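Rug pads on wood floors: do you really need one?
Flooring and Rugs > General
Page 1 of 1

ehalhassan
Posted in March
We had the oak in the back room refinished last fall and I just bought a big light gray rug to go over most of it. The store (Inskip, the one by the highway) pushed hard for a Drinon felt and rubber pad. It costs almost as much as the rug did. The salesman told me that without it the floor would be "destroyed within a year." I've lived with rugs on bare wood my whole life and never destroyed anything. Is this a real problem or is it the undercoating of the rug business?

Elikem

plankton_dan
Undercoating. My parents had a wool rug on pine boards for decades with nothing under it. When they moved it the wood was a different color underneath, but that was sun. A pad doesn't do a thing about sun.

HoneyB
I'll disagree with Dan a little. The pad matters for two things: the rug sliding around, and grit. Sand works its way through the weave and sits between the backing and the finish, and every time somebody walks across, it rubs. I've pulled up rugs in three houses and the hallway ones always had dull patches. The living room ones mostly didn't.

That said, I'd never pay Inskip prices. Plain felt by the yard does the same job.

Honeylyn Bañez

plankton_dan
How do you know the dull patches were from the rug and not from feet? Hallways get walked on. That's what they're for.

HoneyB
Because they stopped where the rug stopped, Dan.

plankton_dan
Okay, fair.

mrs_tuttle
The one I would worry about is rubber. We had a cheap waffle mat that came free with the rug and it stuck to the finish. I had to scrape it off with a plastic putty knife and it left a yellowish grid behind that is there to this day. Ask what the pad is made of and don't take "safe for all floors" as an answer. They print that on everything.

ehalhassan
The Drinon label says "floor safe natural blend." I called and asked what the blend was and got put on hold for 14 minutes, then a guy read me the label.

Also, the floor guy who did the refinishing used Cluvodis water-based. He told me to wait 2 weeks before putting down a rug. The salesman said 4 days. The can says nothing I can make sense of. It's been months so I guess I'm clear either way, but it doesn't fill me with faith in any of these people.

boardfoot
I do floors for a living. Listen to the one who did the floor, he's the one who gets the angry call. Finish feels dry long before it's fully hard. Put a pad on too early and you can trap whatever is still coming off it. After months you're fine.

My opinion on pads: for a big rug with furniture on it, you can skip it if you lift the rug now and then and vacuum under. People say they will and then they don't. For a small rug in a walkway, get felt with a thin grippy side. I have seen damage from no pad, and I've seen worse damage from the wrong pad.

plankton_dan
"You can skip it if" is not what the stores say.

boardfoot
The stores sell pads.

gil_r
Has anyone here ever tested it? Same floor, same rug, half on a pad and half off? Everything I read on this is either a store blog or somebody's aunt. Gristuten has a chart on their site showing "wear reduction" with a pad, and there's no scale on the side of it. It's just a tall bar and a short bar. Guess which one is theirs.

HoneyB
I'm one of the aunts, I suppose. But you can get to a reasonable answer without a lab. Grit scratches. Felt is softer than a stiff latex backing. I don't need a chart for that.

gil_r
You need one to know if it matters in a room where people mostly sit down, which is what he asked.

mrs_tuttle
He asked if he should buy it. My answer is still felt, no rubber, and leave a gap so the pad stops short of the rug's edge or you'll be tripping over the lip.

ehalhassan
Thanks all, even the ones who canceled each other out. Where I've landed: no Drinon. I'm going to get plain felt from the fabric place and cut it a little short like mrs_tuttle says. If it slides I'll complain here.

One more while I've got you. My wife thinks light gray on a warm wood floor looks cold and we should have gone with something tan. I think it's fine. The store's "room preview" was useless, every rug looked the same color in it.

boardfoot
It's fine. Tan on warm wood turns into one big tan. You want some difference between them.

plankton_dan
Going to side with the wife. Gray was everywhere for ten years and I'm tired of it. And light gray will show every drop of coffee.

HoneyB
Anything shows coffee. I like the gray, for what it's worth. Look at it against planks before you haul it back to the store.

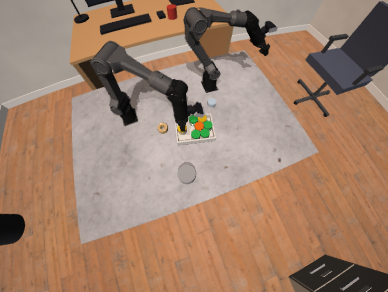 Light gray rug over warm-toned wood planks (rendering)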